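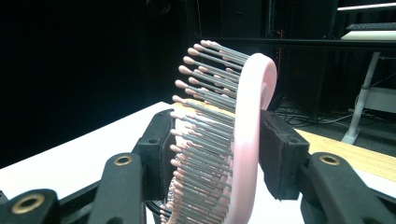

Home News Members Classes Contact

September
By the newsletter desk
Reading time: 4 minutes

Hair and scalp care through the change of season

The hair and beauty short course at the Trundside Community Learning Centre is back for spring, and the first session filled up in two days. A second group has been added at 6.30 pm in the upstairs room. The notes below come from the opening class, which covered washing, detangling and looking after brushes at home. They are general notes only. Anyone with a sore, weeping or badly flaking scalp should see a pharmacist or GP before changing products.

Washing

Most people in the class were washing their hair every day out of habit. For fine or oily hair that may suit. Thick, curly or coloured hair will usually cope with two or three washes a week, and the ends tend to be less dry for it. Put the shampoo on the scalp and let the rinse water carry it down the lengths. Conditioner goes the other way, from the ends up to about ear height.

Bore water came up again this year. Households out past Cerkton that run on bore or hard mains water often find their hair feels coated. A clarifying shampoo once a fortnight helps with this. Tank water rinses out more easily and needs less product to begin with, so halve what you normally use and see how it goes.

Detangling

Start at the ends and work up in short sections, holding the hair above the knot so the pull isn't taken by the scalp. Wet hair stretches and snaps more easily than dry hair, so use a wide-tooth comb or a flexible brush with plenty of give, and do it with conditioner still in if the knots are bad. Very curly hair is generally better detangled wet and left alone once dry.

Children's hair is its own job. Several parents said they'd had more luck doing it in front of the television than in the bathroom. A loose plait overnight will save most of the work in the morning.

Choosing a brush

Vented brushes let air through the head and are handy for quick blow-drying. Paddle brushes suit long, straight hair. Natural bristle is good for smoothing but won't get through a thick head of hair on its own. Rounded tips are kinder to the scalp, and once the tips start to come off the brush should be replaced, as the bare ends scratch.

Price isn't much of a guide. The class passed a few around and the most popular was one of the cheapest.

Cleaning brushes and combs

Pull the loose hair out after each use. The tail of a comb works well, or an old crochet hook for anything wound around the base. Every week or two, wash the brush in warm water with a small squirt of shampoo. A basin with 500 mL of water is enough for one brush. Leave it for 5 minutes, go over the base with an old toothbrush, rinse, and dry it face down on a towel.

Don't soak wooden or cushioned brushes. Water gets in behind the pad and goes mouldy. Wipe these over with a damp cloth and keep them out of a steamy bathroom.

Brushes shouldn't be shared while there's head lice going around the school, and there usually is at this time of year. Put combs and plastic brushes in hot water, at least 60 degrees, for ten minutes after treatment. Check the label first if you're not sure the plastic will take it.

Next sessions

The next two classes cover basic trims and blow-drying. Bring your own brush, comb and towel. Scissors are supplied and stay in the room. Dryers must have a current test tag, and the front desk can tag them before class.

Enrolments are taken at the Alwood Street desk or by phone. The room holds 16, and there is a short waiting list for the evening group. Concession cards are accepted for all short courses. Parking behind the building is free after 6 pm.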